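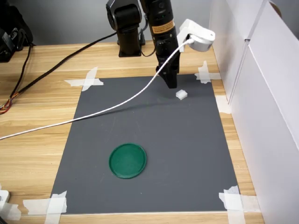
Progress Report to the Ngubane Fund

This report covers the second stage of the Pokivance Everyday Objects Program, which develops a shared collection of ordinary small items and a common way of laying them out on a table. Work in this period took place mainly in the table room at Titham. It concentrated on the simplest layouts in the collection, those that use one block and one lid. The white cube and the round green lid, set apart on a dark gray mat, belong to that group, and most of the findings below concern them. The report follows the headings agreed with the Fund in the original award letter. Expenditure is reported separately.

1. Work completed

The collection now holds 60 objects, all of them of a size that can be placed comfortably on a tabletop mat. At the end of the first stage the list was longer, but 17 items were withdrawn in April after review. Most were withdrawn for wear, and a smaller number were near duplicates of objects already held. The withdrawn items have been kept in storage at Titham and can be returned to the list if the Fund wishes.

During the period the team set out and recorded 2116 layouts. Each layout was checked against its written sheet, and 1861 were accepted for the final set. The remainder were set aside. The usual fault was an object placed outside the area given on the sheet – a problem that was most common in the first weeks, when the sheets were still being revised.

The written sheets themselves have been shortened. The earlier version gave a full paragraph for each layout, and staff reported that it was slow to use. The new version gives the name of each object, the part of the mat where it belongs, and a note on which way up it should lie. For lids, this last point needed particular care. All lid sheets now state plainly whether the rim faces up or down.

2. The table and its surface

The first-stage report noted that layouts recorded on different tables were hard to compare. For this stage, all work was moved to one wooden table. A light surface was preferred over the painted tables used before, and the Titham table met the need without further purchase.
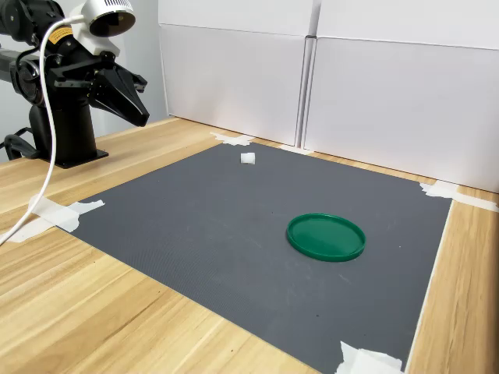 Work table at Titham, showing the light wood grain of the top.

Wood grain does present one difficulty. Long streaks in the surface can draw the eye, and a pale object placed directly on pale wood may be harder to pick out than the same object on a plain ground. The dark gray mat was adopted as the standard ground for this reason. It gives good contrast with white items, and acceptable contrast with the green lids, although the deeper greens are less distinct than the team had hoped. The reviewers at Drivarov raised the same point in their comments in May, and a paler mat will be tried in the next stage.

The mat is fixed with white tape. Several methods were considered, including clamps and a weighted border, and both were rejected on the grounds that they took up space at the edge of the table. Tape is inexpensive and leaves the working area clear. It also tears and crumples with use, and the strips have to be replaced. A supply of tape has been added to the consumables line of the budget for next year. The added cost is small, and no change to the total award is requested.

Scuffs and light marks have appeared on the mat. The team does not consider them serious at this time, but a mark of sufficient size could be mistaken for part of a layout in a record. The following practice has therefore been adopted:

Wipe the mat before the first layout of the day.
Press down any lifted tape before objects are placed.
Note new marks in the room log.
Replace the mat when a mark can be seen clearly from the far end of the table.

3. Block and lid layouts

The block and lid group was chosen as the starting point because both objects are familiar and neither has a printed face. A cube looks much the same from each side. A round lid has no front or back, though its rim and recessed inside make it plain which way up it is. Layouts can therefore be described in few words and set out again by a different member of staff with little room for error.

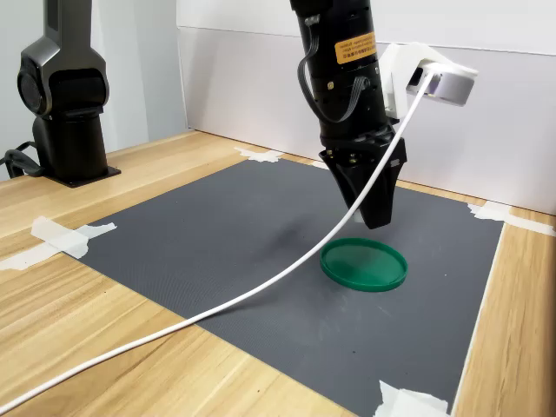

Three types of layout are in use. In the first, the lid lies on the mat alone. In the second, the cube and the lid are placed well apart, so that each has clear space on every side. In the third, the two are placed close together without touching. Results have been most consistent for the first and second types. The third type accounts for a large share of the layouts that were set aside, and the sheets for it are being rewritten to say more exactly what is meant by "close."

Light on the lids has also required attention. The raised rim and shallow inside catch the light differently as the lid is moved, and the same lid may look lighter or darker from one record to the next. Staff had at first entered some of these as different objects. A short note on color has been added to the guidance, and each lid is now entered in the log by name before it is placed. The entries affected were corrected in June.

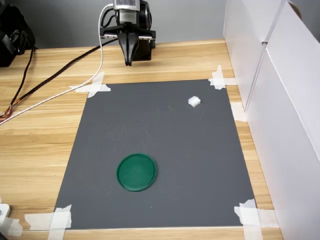 Wide spacing: white cube toward the upper right, green lid toward the lower left, mat taped at the corners.

4. Delays and changes to the plan

The plan called for layouts with three or more objects to begin in this period. That work has been moved to the third stage. The delay results from the time spent on the sheets and on choosing the mat, and the team considers that time well used. The number of accepted layouts is not affected – the shortfall in larger layouts was made up with additional work on the second type.

The proposal to run a second table at the same time has been withdrawn. The room at Titham could hold it, but staff time could not support both, and a second surface would bring back the problem of comparison described in section 2.

5. Next steps

Work will resume in September with the trial of the paler mat, using the present cube and lid layouts so that the two grounds can be compared directly. The revised sheets for close layouts will be sent to Drivarov for comment before they are used. Layouts with three objects will follow once those comments have been received.

The program asks the Fund to confirm two matters: that the larger layouts may be moved to the third stage as set out in section 4, and that the withdrawn objects may remain in storage at Titham until the end of the award. A copy of the current object list and one set of the shortened sheets are attached to this report.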